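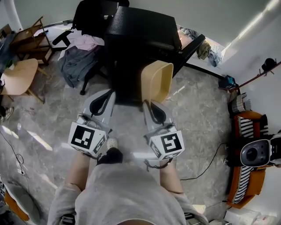 Tan open basket with the black high-back office chair.

Evangelista Open Basket, tan

We've stocked the Evangelista for three years now and it's still the first thing I point to when someone tells me their spare chair has turned into a cupboard. It's a plain rectangular basket, plastic, open at the top, with a rounded rim that's kind to your fingers when it's full. I love it! Scarves, chargers, gym gear, the mail you mean to open (mine is mostly mail) all go in, and you can carry the lot to another room in one trip.

Colour: tan
Shape: rectangular, open top
Sold in: singles or sets of 3
Care: wipe with a damp cloth, mild soap if it needs it

Sets come nested, so they take up hardly any space in the hall closet until you want them. Marius Anghel at our Retgate shop keeps 2 under his desk and swears by them for cables.

The black office chair is the Nurnance, high back with armrests, and it's sold separately. Jackets seem to find their way onto it all on their own, so a basket nearby is a good idea.

Pickup from Retgate or Enisstead. Delivery orders go out within 21 days, often much sooner. For bigger orders (classrooms, share houses, offices) ask for Onni Keskinen at the Enisstead counter.

Also in this range: lids, label clips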